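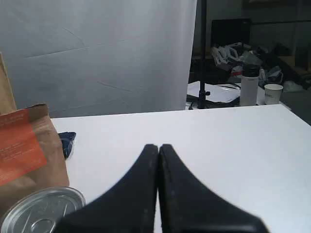
Tuesday Is Coffee Day Again

I've been meaning to write about our little coffee corner for ages, and then July got away from me, as it always does (the garden, the in-laws, the garden again). But the second bag from Padilla showed up this week and I'm so pleased with it that I had to sit down and tell you!

If you've been reading a while you'll remember I went through a Vodetti phase, which was lovely but a bit dark for me by the bottom of the bag. Mylene Macapagal put me on to Padilla at her sister's shower. I order 400 grams at a time now, and that gets the two of us through more than 6 days if I don't have company.

I've also been moving things around on the white table. Brown paper bags stand up so nicely along the side, and I do love an orange label on plain kraft paper, it cheers me up before I've had a sip. The round silver can stays down at that end too. I had all of it in the cupboard for years, behind the flour, and every morning I'd pull out three wrong things first.

So now the rest of the tabletop stays clear for rolling out dough and for the crossword. My husband keeps trying to put his mail there and I keep carrying it back to the hall.

Next week I want to try the Pukent decaf, and I'll let you know how we get on with it.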